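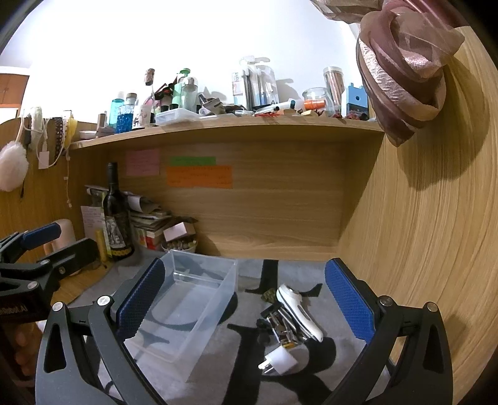
A gray printed cloth on the work surface of a wooden desk cubby.

I went to Plelau for the music, same as everyone else on that ferry, and I'm going to argue that the big clubs are the worst part of going there. I know how that sounds coming from a woman who once slept on a beach bag outside Kasudix so she'd be near the front for the closing party. I was 19. I had a great time. I'm still right.

Start with the price. Getting into Kasudix on a Thursday in July now costs more than my room does, and my room has a balcony. Then you're inside and a bottle of water costs what lunch costs in town, and the floor is so full of people holding up phones that dancing means bending your knees a little. The DJ is a dot. Lovely lights, I'll give them that!

Meanwhile there's a place up the hill called Kourkoulas that holds 34 people if the owner is in a good mood. The sound system is older than I am. They play whatever Teresa Falcão feels like playing, and Teresa Falcão feels like playing Cape Verdean records at two in the morning, then some awful Italian disco, then something so good that you go up and ask what it was (she won't tell you, I've tried three summers running). Entry is free. You buy a beer and you stay till you're tired.

People tell me I'm being a snob about this, that a first-timer wants the big night and the famous name on the wristband. Fine, have one. Go once, get it out of your system, take the picture. What bugs me is the visitor who books five nights and spends all five in rooms for 500 people or more, sleeps until four, and flies home saying the island is overrated and expensive. Of course it's expensive – you only went to the expensive part of it.

And the island helps them do it, which is my real complaint. Every flyer handed out at the port is for the same three clubs. The night bus goes to all of them and skips the old town completely, so if you want to hear Teresa you're walking up in the dark or paying a taxi driver who thinks you've got the address wrong. I asked at the ticket kiosk whether the Ploleck bus could stop at the foot of the hill, since it drives right past, and the man gave me another flyer.

I'd like to see one late bus up there. One! And a line or two about the small bars on the board by the ferry, next to the giant poster for the foam party. The big clubs would still be packed, and a few more people would go home having danced in a room where they could see the person picking the records.

I'm booked again for this summer, on the hill side. Bring cash, the card machine at Kourkoulas has been broken since before I started going.

Last updated: July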